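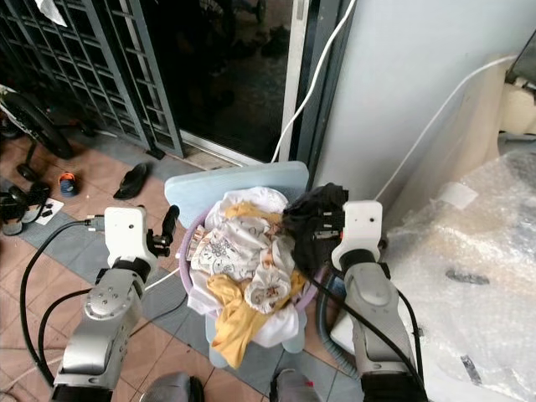 Prornano 연못 복원지 봄철 안전 점검표 (의견 포함)

점검 구역: Isow 계곡 아래쪽 연못 둘, 진입로, 나무 데크, 묘판, 공구 창고
점검 시기: 5월, 오전 7시 시작
점검자: Zübeyde Sönmez, Chun-hung Kuo
의견 정리: Rosângela Fagundes

겨울을 나고 처음으로 전 구역을 돌았습니다. 작년 가을에 심은 갈대와 부들이 생각보다 훨씬 많이 올라와 있어서 점검하는 내내 발걸음이 자꾸 멈췄어요! 아래 표시는 예전과 같습니다. '양호'는 그대로 써도 되는 것, '보완'은 쓰면서 고칠 것, '중지'는 고칠 때까지 쓰지 않는 것입니다.

1. 진입로와 주차 자리

1-1 차량 진입로 노면: 양호
자갈을 새로 깔았더니 바퀴 자국이 거의 없습니다. 비 온 다음 날 소형 트럭도 들어왔는데 문제없었습니다.

1-2 배수로 덮개: 보완
아래쪽 덮개 한 장이 들썩거립니다. 밟으면 소리가 나니 금방 찾을 수 있어요. 고정 볼트를 갈 때까지 빨간 끈을 묶어 둡니다.

1-3 구급차 회차 공간: 양호
폭을 다시 쟀고 나뭇가지도 쳐냈습니다. 묘목 상자를 이 자리에 잠깐이라도 내려놓지 말아 주세요.

1-4 입구 안내판: 보완
Ağca 마을 쪽에서 올라오는 길의 안내판 기둥이 기울었습니다. 글씨는 잘 보입니다.
의견(Kuo): 기둥을 다시 세우는 김에 두꺼비 이동 시기 안내도 붙이면 좋겠습니다. 저녁에 차로 올라오는 분들이 속도를 정말 많이 줄여 주고 계시거든요. 올해는 길에서 다친 두꺼비를 한 마리도 못 봤습니다. 대단한 일이에요.

2. 나무 데크와 관찰대

2-1 데크 바닥판: 보완
북쪽 연못 데크에서 무른 판이 2장 나왔습니다. 송곳이 쑥 들어갑니다. 교체할 판은 이미 창고에 있고 길이도 맞습니다.

2-2 미끄럼 방지망: 양호
철망을 판마다 박아 둔 것이 겨울을 아주 잘 버텼습니다. 들뜬 못이 몇 개 있어서 그 자리에서 두드려 넣었습니다.

2-3 난간 높이와 흔들림: 양호
어른 둘이 기대어 밀어 보았습니다.

2-4 관찰대 계단: 중지
셋째 디딤판 받침이 갈라졌습니다. 계단 위아래에 막대를 걸어 막았으니 넘어가지 마세요. 물총새 보러 오신 분들은 남쪽 둑에서도 잘 보입니다. 오히려 아침 햇빛이 등 뒤에서 와서 색이 더 예뻐요.

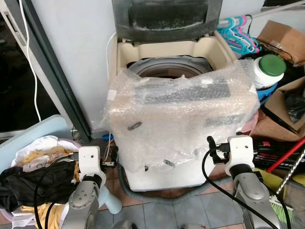

읽는 시간 5분

3. 물가 작업

3-1 구명환과 던짐줄: 양호
줄 길이 30미터, 꼬임이나 곰팡이 없음. 남쪽 연못 것은 걸이가 뻑뻑해서 기름칠을 했습니다. 급할 때 한 손으로 벗겨져야 하니 다음 점검 때도 꼭 한 손으로 해 봅시다.

3-2 수심 표시 막대: 보완
얼음에 밀렸는지 막대 하나가 많이 누웠습니다. 다시 세우기 전까지는 그쪽 수심을 믿지 마시고 장대로 짚어 보세요. 바닥에 진흙이 꽤 쌓여 있습니다.

3-3 가슴장화: 보완
큰 치수 한 켤레의 무릎 쪽이 샙니다. 매듭으로 묶어 따로 걸어 두었습니다. 허리띠는 모두 있습니다. 가슴장화를 입을 때 허리띠는 예외 없이 매 주세요.

3-4 둑 가장자리: 양호
버드나무 삽목이 뿌리를 제대로 내렸습니다! 작년에 무너졌던 굽이가 이제 발로 굴러도 꿈쩍하지 않습니다.
의견(Sönmez): 저는 여기서 한참 앉아 있었습니다. 흙자루를 나르던 때를 생각하면 감격스럽네요. 다만 굽이 안쪽은 아직 풀이 성기니 여름까지는 작업로로 쓰지 않았으면 합니다.

3-5 물가 단독 작업 금지 표지: 양호
혼자 온 날은 묘판 일만 하면 됩니다. 할 일은 늘 넘칩니다.

4. 묘판과 관수

4-1 Denora 펌프 전원부: 보완
누전 차단기는 시험 단추를 눌러 2회 모두 바로 내려갔습니다. 연장선 피복이 닳은 부분이 있어 선을 바꿔 달라고 요청했습니다. 그동안 물은 물뿌리개로 줍니다.

4-2 호스 배치: 보완
통로를 가로지르는 호스에 걸리기 쉽습니다. 묘판 뒤로 돌리면 길이가 조금 모자라는데, 창고에 연결구가 있습니다.

4-3 묘목 수와 상태: 양호
오리나무, 귀룽나무, 물푸레나무를 합쳐 217그루. 세다가 두 번이나 헷갈려서 처음부터 다시 셌습니다. 귀룽나무는 벌써 잎이 반짝반짝하고, 오리나무도 죽은 것이 거의 없어요. 안전 점검표에 이런 말을 길게 써도 되는지 모르겠지만 쓰고 싶었습니다.

4-4 그늘막 줄: 양호
목 높이에 걸린 줄에는 노란 천을 묶었습니다.
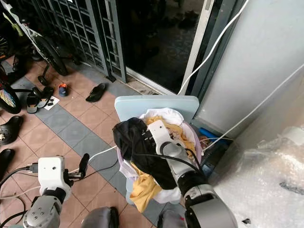

그늘막은 바람이 세게 부는 날에는 걷어 두는 편이 안전합니다. 걷을 때는 서쪽 매듭부터 풀어야 천이 얼굴로 날아오지 않습니다. 접은 천은 묘판 밑에 두지 말고 선반에 올려 주세요. 작년에 밑에 두었다가 고슴도치가 들어앉는 바람에 며칠이나 못 꺼냈습니다. 반가운 손님이긴 했지만요.

5. 공구 창고

5-1 낫과 전지가위 날집: 보완
날집 없는 낫이 한 자루 있습니다. 두꺼운 호스를 갈라 임시로 씌웠습니다.

5-2 삽자루와 괭이 자루: 양호
사포질을 마쳤고 가시가 없습니다. 아마기름 냄새가 참 좋습니다.

5-3 예초기: 중지
보호 덮개 나사가 빠져 있습니다. 열쇠는 Kalliopi Antoniadis가 보관합니다. 풀은 당분간 낫으로 베는데, 꽃이 핀 자리는 어차피 남겨 두기로 했으니 서두를 일이 없습니다.

5-4 연료 보관함: 양호
잠겨 있고 환기구도 막히지 않았습니다.

5-5 구급상자: 보완
식염수와 작은 반창고가 모자랍니다. 진드기 제거 집게는 새것으로 넉넉히 들어 있습니다. 작업 뒤 무릎 뒤쪽과 허리춤 확인하는 것, 이맘때는 특히 잊지 마세요.

6. 다음 작업일 전까지 할 일

관찰대 계단 받침 교체: Chun-hung Kuo
데크 판 교체와 배수로 덮개 볼트: Zerrin Kılıçarslan
펌프 연장선: Antoniadis가 전기 기사와 연락 중
호스 우회와 날집: 그날 먼저 오는 사람
식염수, 반창고: Rosângela Fagundes
안내판 기둥과 수심 막대: 담당을 정하지 못했습니다. 손을 들어 주시면 정말 고맙겠습니다!

추가 의견

Kılıçarslan: 데크 판을 갈 때 밑면도 같이 보겠습니다. 받침목까지 물렀으면 북쪽 데크 전체를 하루 닫아야 할 수도 있습니다. 떼어 낸 판은 버리지 말고 둑 옆에 쌓아 두면 어떨까요. 도롱뇽이 아주 좋아할 거예요.

Antoniadis: 찬성입니다. 다만 못은 전부 빼고 쌓아 주세요. 아이들이 꼭 들춰 봅니다.

Fagundes: 못 뽑는 통은 창고 문 왼쪽에 두었습니다. 그리고 남쪽 연못에서 개구리알을 보신 분은 위치를 창고 안 지도에 연필로 표시해 주세요. 가슴장화 신고 들어갈 길을 그 표시에 맞춰 다시 잡으려고 합니다.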